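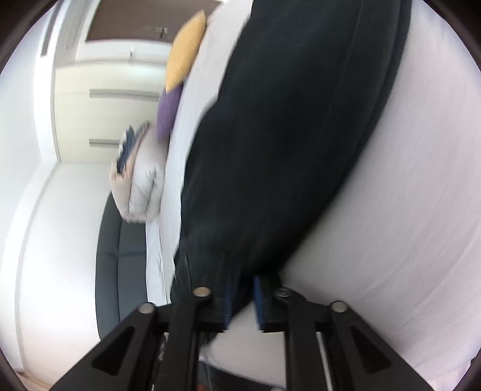
Goda 25 Hardtail Frame — Product Details

The Goda 25 is an aluminum hardtail frame for trail riding and everyday use. It is sold as a bare frame or as a frame kit with headset, seat clamp and rear axle already in the box. Complete bikes built on the same frame are listed separately under Trolavmont Complete Bikes.

Frame kit: $119 over the bare frame price
Frame weight, size medium, with paint: 1443 grams
Sizes: small, medium, large, extra large
Colors: flat gray, dark green

Who it's for

Most people who buy this frame already have a bike with good parts on it and a frame they have outgrown or worn out. If you have a decent fork, a set of wheels you like and a drivetrain with some life left in it, moving everything over to a Goda costs a lot less than a new bike. Check the fit list below before you order. The two things that catch people out are the rear axle spacing and the steerer tube.

It is a trail frame. It will take rough ground, roots and small drops. It is not rated for bike park use or dirt jumping, and damage from either one is not covered by the warranty.

What fits

Fork: tapered steerer only. A straight steerer will go in with a reducer crown race, sold separately. Fork travel from 120 to 140 mm.
Rear axle: 148 x 12 mm thru axle. Older quick release wheels will not fit, and we do not sell an adapter.
Bottom bracket: 73 mm threaded.
Seatpost: 31.6 mm, with a port for an internally routed dropper.
Rear brake: post mount, 160 mm direct. You can go up to 180 mm with an adapter.
Tires: 29 x 2.5 maximum. In thick mud we would stay at 2.3.
Front derailleur: no mount. Single chainring only, 34 teeth at most.

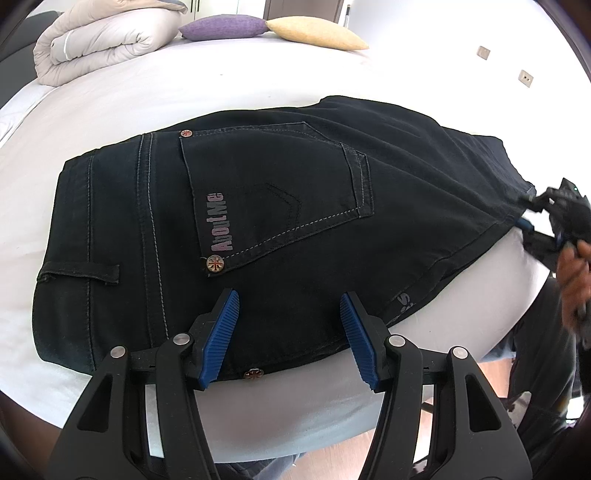
Cable routing is internal through the down tube for the shifter and dropper, and external for the rear brake hose. We left the brake hose outside so you can swap frames without cutting the line and bleeding the brake. The clips are included — six of them, which leaves you one spare on every size.

Sizing

Go by reach first and seat tube length second. The medium has a reach of 450 mm and suits most riders from 5 feet 6 to 5 feet 10. If you fall between two sizes, the smaller one will feel quicker in tight turns and the larger one will be steadier going downhill. Riders coming off a bike that is ten or more years old usually find they need a shorter stem than the one they have been using.

The size chart covers the earlier Goda as well. That frame was shorter in every size, so do not assume your old letter carries over.

Building it up

The head tube and bottom bracket shell are faced and cleaned before the frame ships. Put grease on the bottom bracket threads and on the seatpost. Torque the rear axle to the number printed on its head. The derailleur hanger is the Arellano replaceable type, and we suggest ordering a second one with the frame.

If you would rather not do the work yourself, the Wadulholm shop will move your parts over for a flat fee. Call ahead. The stand is booked solid most of March, and Tuesday is the only day they take drop-offs without an appointment.

Shipping and returns

Frames ship boxed within two working days. An unbuilt frame can come back within 25 days for a full refund, less shipping. Once a headset or bottom bracket has been pressed or threaded in by the buyer, we can only exchange it for a fault.

Warranty is 5 years on the frame for the first owner and one year on paint and small parts. Keep your receipt and write down the serial number, stamped under the bottom bracket shell.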